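Skonov hardwax oil for tabletops, satin and gloss: long-term review
Cor De Haan, 18/10/2020

Skonov sells its two-part hardwax oil in tins of 312 ml, with the hardener in a separate bottle. I bought one tin of the gloss and one of the satin in February and finished two benches, a desk and several offcuts. The makers recommend one coat for furniture and two for work surfaces. I applied two everywhere.

Mixing is simple. The ratio is 4 parts oil to 1 part hardener by volume, and the pot life in my shop was 40 minutes before the mix began to drag under the pad. A white nylon pad spreads it better than a cloth. Any excess has to come off completely, as leftover film cures tacky and must be scraped. 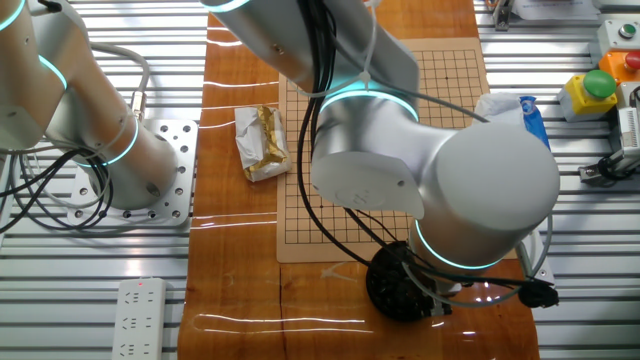 Gloss level depends more on sanding than on the choice of tin. At 120 grit the gloss version came out barely shinier than the satin. At 220 it gave a clear reflection under a low lamp but made the pores on ash look starved. On warm-toned wood the effect is stronger, and a long top with a reddish-orange grain and a glossy surface like this one will show every cross-grain scratch left under the finish. Sand with the grain and vacuum between grits.

For comparison I used Rusero Floor Oil, a one-part product I have kept in stock for years. Rusero takes longer to cure and needs more coats to reach the same sheen, but it is far easier to patch. With Skonov, a spot repair on the gloss leaves a visible ring unless the whole board is buffed again. The satin hides repairs well. 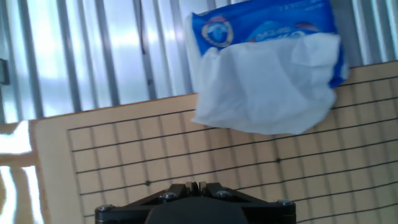

Cleaning resistance was the main reason for the test. The instructions call for a damp cotton cloth and a neutral soap, and they warn against solvent cleaners during the first two weeks. In practice people reach for whatever is closest, often a soft pack of wet wipes in blue plastic like the one over the board here. I wiped one satin offcut with wet wipes every day for a month. The surface dulled slightly and felt dry, and a thin maintenance coat brought it back. The gloss offcut streaked from the first day and had to be dried with a cloth each time.

Water left standing overnight made no mark on either version. Black coffee left a faint ring on the satin that faded within a day. Red wine stained the end grain on both.

Smell is moderate during application and gone in two days with a window open. The oil tin reseals well. The hardener bottle does not - mine had skinned over by the second month, and I threw out the last quarter.

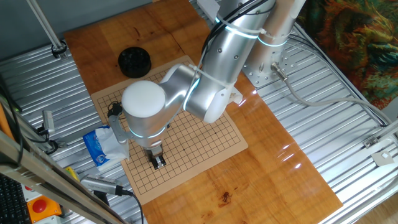
Tan Go board with black grid lines on a wooden tabletop.

Price per square yard works out higher than Rusero for the first application and about even once the extra Rusero coats are counted. Buy the satin for desks and dining tables. The gloss is worth the trouble only on pieces that are seldom wiped down. I would also like to see the hardener sold separately, which Skonov does not do at present.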